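About Trondel

Trondel records examples for machine learning systems that control robot arms. Our customers train the models. We supply the recorded movements, the labels and the notes that go with them. The company was founded by Kathleen Buckley and Wafula Rashidi, and has 7 employees.

Most of our work is done on tabletops with kitchen objects. One example is a single attempt at a single instruction, stored with camera video and joint positions.
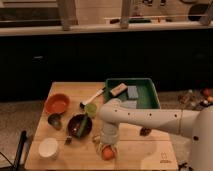 Gripper at a round orange object, with the green tray behind.

A standard set holds 400 examples. Failed attempts are kept and labeled as failed – a model trained only on clean runs has little to go on when a grasp slips. Objects stay in mixed company on the table, so that the instruction has to select among them.

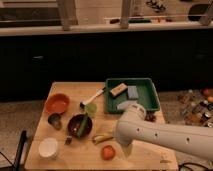 Arm over the table, between the tray and a yellow banana-shaped object.

Each example is checked by 2 reviewers working separately. They mark the start and end of the movement, the object named and the result. Where they disagree, Nusrat Hettiarachchi makes the final call, and the dispute is logged in Futix, our labeling tool.

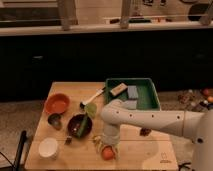
Round objects take up a large share of the review time. A small error in approach can push them away before the fingers close, and the reviewers must decide whether a second try belongs to the same example. Our rule is that it does, provided the arm has not returned to its rest position.

Camera position is fixed for the length of a set. If a mount is moved, the set is closed and a new one is opened.

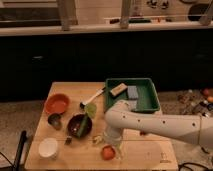 Working with us

Send a list of objects, the instructions you want covered and the file format you need. Jonas Zwahlen will reply with a recording plan. The current task catalog has 102 instructions and was last revised in September.

Comments

R. Munshi
Are the failed attempts in separate folders or mixed in with the rest?

Jonas Zwahlen
Mixed in. The result field in the index file separates them.

dradel_lab
Do you record joint torque as well as position? We would need both.

Wafula Rashidi
On request. It has to be set before recording starts – we can't add it to an existing set.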